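How to Pack for a Week Away With One Small Bag

I used to haul a giant suitcase to my sister's place in Grorkcombe every April, and oh, my poor shoulders! These days I get by with one bag that weighs 22 pounds full, and I'm much happier on the train.

Step 1. Pull out everything you think you want
Pile it all up and don't be neat yet. Then put back a third of it (you won't miss it, I promise).

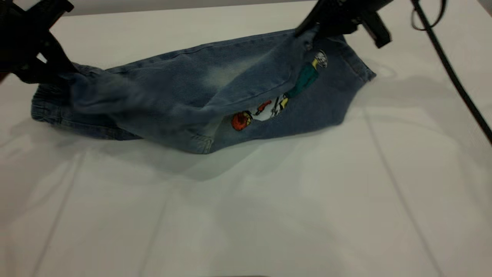
Unfolded jeans.

Step 2. Start with the bulky things
Denim and sweaters go in first, at the wheel end. Fold jeans in half lengthwise, tuck in the crotch point so you have a straight edge, then fold up from the hems until you have a bundle that suits your bag. One pair is plenty for a week, and I wear my second pair of pants on the trip.
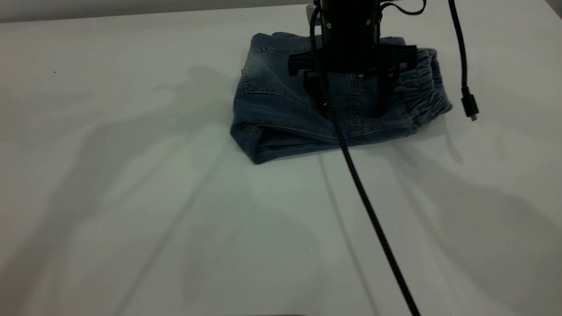 Step 3. Fill the gaps
Socks go inside shoes, and chargers go inside socks if you're like me. Keep your toiletries near the zipper, especially if you're changing at Irport, where the bag check line can get long.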